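Reference > Textiles > Sewing techniques > Quilting (fabric)

Quilting (fabric)

Quilting is the joining of two or more layers of cloth by lines of stitching. Most quilted cloth has three layers: a top, a filling and a backing. The stitching keeps the filling from shifting and gives the surface its raised look. The word covers both the bed covering known as a quilt and the cloth sold by length for coats, vests, bags and pet clothing.

Filling

Cotton, wool and polyester are the usual fillings. Cotton lies flat and shrinks a little in the wash. Wool is warmer for its weight. Polyester is cheap and dries fast, and most ready-made quilted cloth uses it. Thick fillings need wider spacing between the lines or the cloth turns stiff.

Patterns

The diamond pattern is made by two sets of parallel lines that cross on the slant. It is common in clothing, as slanted lines let the cloth bend with the body. Channel quilting uses one set of lines only. Outline quilting follows the edge of a printed or pieced shape - it is slower and is mostly done on bed quilts.

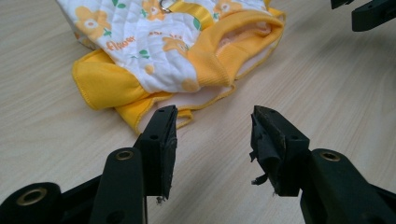
Silviu Rusu held that on small garments the spacing matters more than the filling, and that diamonds drafted for an adult coat look clumsy on anything shorter than a forearm. Makers of children's wear tend to use closer lines for the same reason, though close lines flatten the filling and take away some of the warmth.

Regional work

In the Ursu valley, quilted vests were winter work, sewn on a floor frame by two people facing each other. The town of Plullow had a quilting mill that employed 860 people at its height and closed when the trade moved to Hukham. The Brillinum collection in Hukham holds 2,467 sample pieces from the mill, of which 836 carry the pattern number. The oldest are hand-stitched, at 9 stitches to the inch.

Care

Quilted cloth is washed cool and dried flat or on low heat. Wringing can break the thread and leave the filling in lumps. A broken line should be restitched before the next wash, starting a short way back from the break. Metal fittings are best closed or covered first.

See also: Batting; Patchwork; Trapunto

Contact the editors | Copyright and reuse | Back to top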